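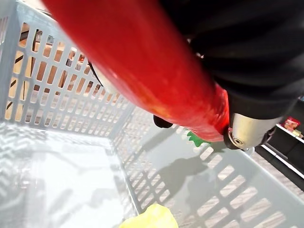 Kvido Kuruc wrote back on the abstract that a talk on shop chores ought to start with the price of a mistake: a dropped tin costs nothing, a bruised pear costs a sale. I'll open with his point and leave it on screen while people sit down.

Speaker notes, Cemholm session, 23 December 2021

Opening (keep it short)

The question in the program is whether machines can do shop-floor and household chores yet. My answer is partly. They can do pieces of a chore under supervision. Finishing the whole chore unattended is another matter, and most of the talk sits in that gap.

Define the terms. A chore has a start state and an end state that a customer would accept. A skill is one step in between: reach, grasp, lift, place. Published results are mostly about skills.

Putting an item in a basket

Slide is a basket with slotted walls, a glossy red item at the gripper. Points to make:

Shine. Highlights on a smooth surface move when the camera moves, and depth readings suffer.

Shadow. Light through the slots puts stripes on the basket floor. A segmentation model can read a stripe as an edge.

Occlusion. With a wrist camera, the held item hides a good part of the target. Plan the release before the view closes.

Mention the Bimelell bench test: 700 placements over 2 weeks, one basket, fixed lighting. Do not quote the success rate without the lighting condition. Someone will ask – the fixed lighting was the whole reason for the good number.

Going from shelf to basket and back

The layout on the next slide is simple by shop standards. Produce on a stand, a basket on a round side table, open carpet in front. Ask the room to list the steps before I do. People usually leave out the base movement, and they forget that the basket can shift when something is put in it. Point to the near side of the basket, which overhangs the tabletop slightly. A person would nudge it back without thinking. A planner needs a rule for that, or a learned habit.

Also point to the small item on the carpet beside the table base. Does picking it up belong to the task? Brendora's spec says yes, Phan's says nothing at all.

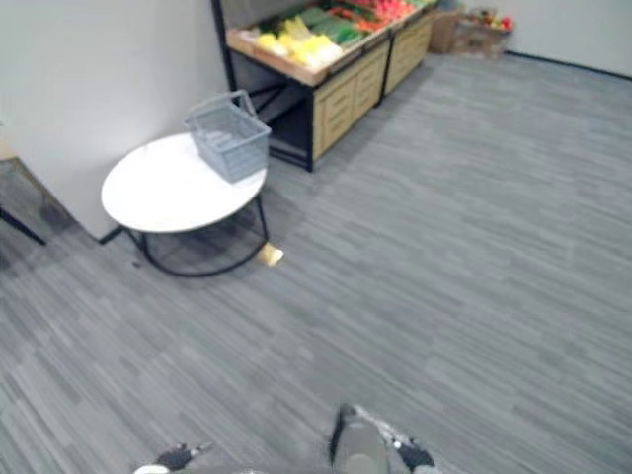 Where we are now

Single grasps on known items: usable. Long sequences: three steps hold up well, six do not. Errors add up, and recovery is still mostly a person stepping in.

Homes are harder than shops. Shop stock has a planogram. A kitchen drawer does not.

Questions to expect

Cost per pick. I don't have a figure I trust. Say so, and offer the February numbers when they are in.

Soft fruit. Refer back to Kvido's remark. Force limits help, but we have no good bruise measure yet.

If time runs short, drop the homes section and go straight to questions.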